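Student Project Report
Print this page | E-mail this page
Filed under: Student Work > Media and Communication > Online Video

Choosing a Video Host for a Small Organization: A Comparison of Three Services

Report submitted by the Online Media project group, Department of Communication, Perkstead College

1. Background

The Perkstead College film society has published its members' short videos on a single large public platform for several years. In September the society asked the project group to study whether its material should be moved to a smaller service, kept where it is, or held in two places at once. The request followed a number of complaints from viewers about advertising placed in front of very short films, and from members whose work had been muted after automatic music checks.

The group was asked to consider cost, ease of use, picture quality, control over advertising, captions, and the terms under which a video can be removed. The group was not asked to study live streaming, and the report leaves that subject out except where a service's price depends on it.

2. Services Studied

Three services were selected from a longer list drawn up at the first project meeting. Each one accepts uploads from small organizations, and each one allows a video to be placed on an outside web page.

Lalness is a subscription host. The account holder pays a monthly fee and viewers see no advertising. Its storage limit is set by total file size, and deleted files continue to count against that limit until the end of the billing month. The player is plain and can be matched to the colors of the page around it.

Metwally is free to the uploader and carries advertising. It has a public front page, a search function, and a system of channels that viewers may follow. An uploader can ask for advertising to be limited to the end of a video, but the setting has to be chosen again for each upload and cannot be applied to a whole channel.

Ziltoron is a shared network of separately run servers. An organization may run its own server or request space on an existing one. There is no advertising and no central search. The group used space on an existing server and did not attempt to set up its own.

3. Method

The same set of test videos was uploaded to all three services. The set was chosen to include fast movement, fine surface texture, low light, on-screen text, and spoken dialogue. Each file was exported once, in one format, and no file was altered between uploads. Every file was kept under 500 MB so that the free upload limit on Metwally would not be a factor.

Members of the group then watched each video on a laptop computer and on a phone, using the college network and a home connection. They wrote down how long the video took to begin, whether it stopped during playback, and whether the service lowered the picture quality without being asked. Notes were kept on a shared sheet and compared at the end of each week.
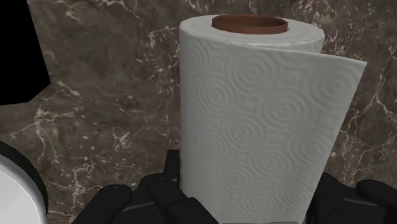 Picture quality was judged by eye. The group considered using measurement software but decided against it on the grounds that the society's viewers would be judging by eye as well. Two members viewed every file separately and recorded their opinions before discussing them. Where they disagreed, a third member watched the file again and the majority view was entered.

Captions were tested in two ways. A prepared caption file was uploaded with each dialogue video, and automatic captions were requested wherever the service offered them. The automatic captions were read against the script and errors were marked by type: wrong word, missing word, wrong name, or wrong timing.

4. Findings

4.1 Uploading and processing

Metwally was the quickest of the three to make a video available after upload. A low-quality version could be watched almost at once, and the higher-quality versions followed. Lalness did not release a video until all versions were complete, and this led to longer waits in the late afternoon. Waits on Ziltoron varied a great deal from one upload to the next. The server's status page gave the length of the queue but did not say how long each file would take.

The upload page on Lalness was judged the clearest. It showed the title, description, thumbnail, and privacy settings on one screen. Metwally spread the same settings over 4 screens, and members reported going back to correct the privacy setting after a video had already been made public. The group recommends that any member using Metwally set the video to private first and change it as the last step.

4.2 Playback and quality

All three services gave acceptable results on the college network. On the home connection, Metwally changed quality often, but rarely stopped. Lalness changed quality less often and paused more. Ziltoron played smoothly for most videos but was slow to start in the evening, when the shared server appeared to be busy.

Fine texture was the hardest material for every service. Grass, fabric, and film grain became soft on Metwally at its standard setting, and blocks could be seen in dark areas. Lalness kept more detail. Ziltoron's results were close to those of Lalness at the highest setting, but the highest setting was not selected automatically and many viewers would not think to change it.

On-screen text was readable on all three services on a laptop. On a phone, small text in closing credits was difficult to read on Metwally until the video was opened to full size.

4.3 Advertising and recommendations

The placement of advertising was the most frequent complaint in the society's own records, and the group paid particular attention to it. With the end-of-video setting chosen, Metwally did not place an advertisement in front of any test video. It did continue to show a panel of recommended videos beside the player. The recommendations were drawn from the whole site, and several had no connection with student film.

Lalness shows no recommendations unless the account holder builds a list. The society would need to keep such a list up to date by hand. Ziltoron shows other videos from the same server, and the account holder can turn this off.

The group notes that recommendations work in both directions. A film hosted on Metwally may be found by a viewer who has never heard of the society. A film hosted on Lalness will in practice be seen only by people who follow a link. Members whose aim is to reach new viewers may consider the advertising a fair price – the society should ask them before any move is made. 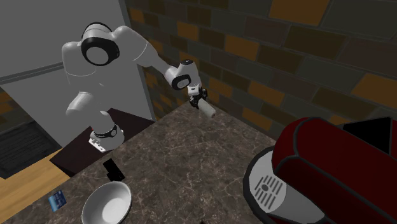

Figure 2. Robotic arm and gripper over a marble countertop (computer-rendered).

4.4 Captions

Prepared caption files were accepted by all services. Metwally shifted the timing of one file by a small but noticeable amount, and the fault was corrected by uploading the file a second time. Automatic captions were available on Metwally and, for an added fee, on Lalness. Both handled clear speech well. Both made frequent errors with names and with two people speaking together. The group's view is that automatic captions should be used as a first draft and corrected by the filmmaker before publication.

Ziltoron has no automatic captions. A member who does not have a script would need to type the captions in full.

4.5 Removal and ownership

The terms of all three services leave ownership with the uploader. They differ on what happens when a video is reported. Metwally removes or mutes the video first and reviews it afterward. Lalness writes to the account holder and allows time for a reply. On Ziltoron the decision rests with whoever runs the server, and the rules on the server used for this study filled less than a page. The group found them reasonable but could not say how they are applied, as none of the test videos was reported.

5. Limitations

The study covered one school term, and all three services changed some part of their upload pages during that time. Only one Ziltoron server was used, and another might be faster or slower. The group did not test on a television, although the society's survey suggests that some viewers watch that way. Prices on Lalness were taken from its public page and do not include any discount for schools.

6. Recommendations

The society should open a Lalness account at the lowest paid level and use it for all videos placed on its own web page. Finished films should also be offered to Metwally, with the consent of the filmmaker and with advertising set to the end of the video. The society should not rely on Ziltoron as its main host at present, but should keep the existing test space open and review it next year.

Original files should be kept on a drive owned by the society. None of the services studied promises to return a file in the form in which it was uploaded, and the versions downloaded from Metwally during testing were visibly poorer than the originals.

A one-page guide to upload settings has been prepared and is available from the department office.

Last updated: February
Tags: video hosting, streaming, captions, student reports
Print this page | E-mail this page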